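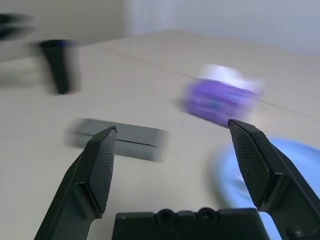 A reader called Clodberg wrote in last month to say the grip pads are the first thing to go on any two-finger gripper, and why does every review skip them? Fair point, so I've spent my May evenings with the Pastimbridge replacement pad kit, and I have opinions.

My arm lives on a beige tabletop in the spare room and mostly picks up small things and puts them down again. I'd let the old pads go far too long. They'd worn shiny in the middle, and the gripper had started dropping anything with a smooth side, which I blamed on my settings for ages (I even redid the wrist camera calibration, twice, what a waste of a weekend!).

The kit costs 90 pounds, which made me wince. For that you get four pads with a crosshatched, diamond sort of pattern, a bag of screws, a driver and a little plastic gauge for checking that the fingers are level with each other. The fingers themselves you keep. Mine are the matt black plastic ones and they were fine once I'd cleaned the old glue off, a job the leaflet gives one line and I gave most of an evening.

Fitting took me 30 minutes for the first finger and a lot less for the second. Switch the arm off at the wall first, please. Open the fingers as wide as they go, peel, clean, press the new pad on from the bottom up and leave it clamped overnight. The squared-off tip needs lining up with care, as a pad that sticks out even slightly will catch the table when you go in low for something flat. I got the left one wrong and had to lift it and start over. The glue forgave me once. I doubt it would twice.

The gauge is lovely and I'd buy it on its own. The driver is rubbish, soft as cheese, and I went back to my own after two screws.

After that you have to re-zero the fingers, and the leaflet falls apart completely here. It tells you to close them "until contact" and save, but new pads are thicker than worn ones and mine stalled and threw a fault. I got round it by closing in small steps with a strip of paper between the pads, stopping when the paper dragged, then saving. There's a longer write-up of that trick on the Fledham forum if you get stuck.

So how is it holding up? My counter says 1,548 grips so far, with no peeling at the edges and the pattern still sharp to the thumb. I wipe the pads down every 300 with a damp cloth and let them dry before starting again.

Four stars from me. I'd knock the price down and bin the driver, but I've already ordered a second set.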